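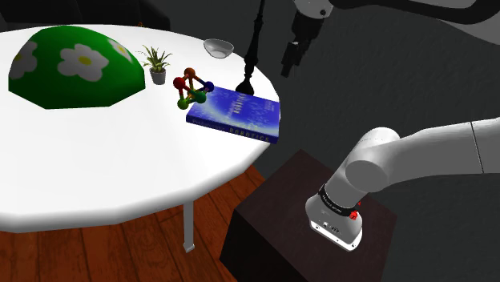 Last updated: May

5 min read

So the bike parts are finally back from the anodizer, and I have opinions! If you remember, I had a box of aluminum bits (stem cap, two brake levers, a pile of spacers and the seat clamp I machined myself) and I wanted all of them the same dark bronze. One color, one batch, how hard could it be.

Pretty hard. The spacers and the clamp look gorgeous, deep and even, and the levers came out a sort of tired olive. I called Onska, the little shop over in Walham that did the job, and they were really nice about it. The levers are cast, and cast aluminum usually has a lot of silicon in it, which stays behind in the coating and turns everything gray and murky before the dye even gets a look in. They had warned me on the phone in the first place. I said "sure, go ahead" while making a sandwich, so that one's on me.

The bill was $330 with the minimum batch charge, and I'd been quoted $429 by Fosora for the same box, so I'm still feeling okay about it. Fosora did offer a hard coat, but I didn't need it for parts that mostly sit there looking pretty.

A few of you asked about prep. I stripped the old finish off the stem cap with drain cleaner, outside, gloves and goggles on, and please don't wander off and leave it because it eats the metal too (I lost the crisp edge on one side finding that out). Then I sanded up to 400 and stopped. Wait, no, the clamp I took further, and you can tell, it's noticeably shinier than the rest. The coating hides nothing! Every scratch I was too lazy to chase is right there in bronze.

Sizing was the other thing. The clamp bore was snug before and now it's really snug, since the layer grows outward a bit as well as into the metal. I ended up easing it with a bit of wet paper wrapped around a dowel, 40 strokes, check, a few more, check. It fits.

The levers are going to get paint. I have half a can of Suominen primer left from the mailbox project, and I'll let it sit 24 hours before the color goes on. Still deciding between black and giving in to the olive.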